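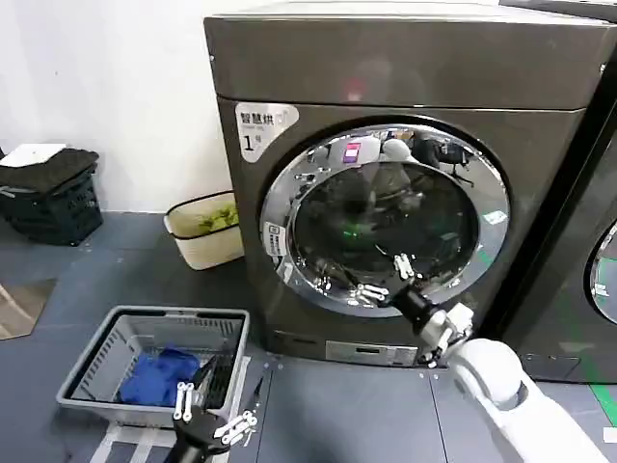 Hamidreza Kiani wrote back to last year's survey that the door was harder than the folding, that he spent most of a semester on one latch, and that new people should hear this before they apply. He has signed up again.

Search this site Go

Call for student participants: Ellero Laundry Project

The Ellero Laundry Project at Serrano College is taking applications for the spring term. The project is a student team that programs and teleoperates robots to do household laundry: opening the door of a front-loading machine, moving clothes between a basket and the drum, and closing the door again. Work starts in February and runs to the end of the term.

You do not need to be an engineering major. Past members have come from nursing, math, theater tech and the auto program. First-year students may apply.

What you will do

Operators run the robot through a task from start to finish, then write up each attempt on the run sheet. A typical session has one operator, one spotter at the stop button and one person on the log. You will rotate through all three jobs. Failed attempts get logged the same way as good ones.

Software members work on the motion code and on the tools we use to sort recordings. Most of the code is in Python. If you have only had the intro course, put that on the form and we will pair you with someone for the first few weeks.

One or two people will look after hardware. That means checking finger joints and screws before a session, dressing cables so they do not catch, and keeping the spare parts drawer in order. Clémence Cordier is in charge of hardware this term and will train you.

Time

Each member commits to 56 hours over the term. Lab sessions are in the late afternoon, starting at 4:30, and last two hours. The rest of your hours can be log review or code, done on your own schedule. If you have a lab class that conflicts, list it on the form. Please do not apply if you expect to miss the first two weeks, when safety training takes place. We cannot repeat it.

Pay and credit

Members who finish their hours receive a stipend of $1,000, paid at the end of the term. You may take the project for credit as an independent study, but you cannot receive both. Talk to Odette Pichon before registration closes if you want the credit. 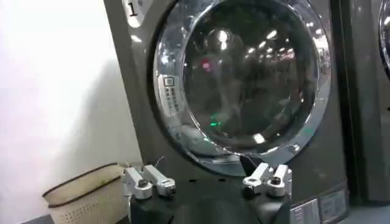 Wrist camera at machine 1, gripper open.

What we are working on this term

The main goal is the door. We want the robot to open it, load it and shut it without an operator stepping in. Shiny trim and dark glass give the vision code trouble, and a method that works under one set of lights may fail under another. The software group will spend most of its time on this.

The second goal is picking single items out of a basket. Towels and T-shirts first, socks if we get there.

At the end of term the team enters the Nudalum Student Challenge in the home tasks division. Travel is optional. Members who stay behind can help with the written report, which counts for a third of the score.

Requirements

- Enrolled at Serrano for the spring term
- Able to attend safety training in full
- Closed-toe shoes in the lab, long hair tied back
- Willing to write things down

How to apply

Pick up a form in Room 214 or ask for one by email through the Ellero page. It asks for your class schedule, which group you prefer, and one paragraph on something you built, fixed or took apart. No transcript is needed. Erhan Soylu reads the forms and will set up a short talk with each applicant.

Questions about access or accommodations in the lab go to Huguette Vidal.

Contact the Ellero Laundry Project, Room 214 | Copyright Serrano College | Back to top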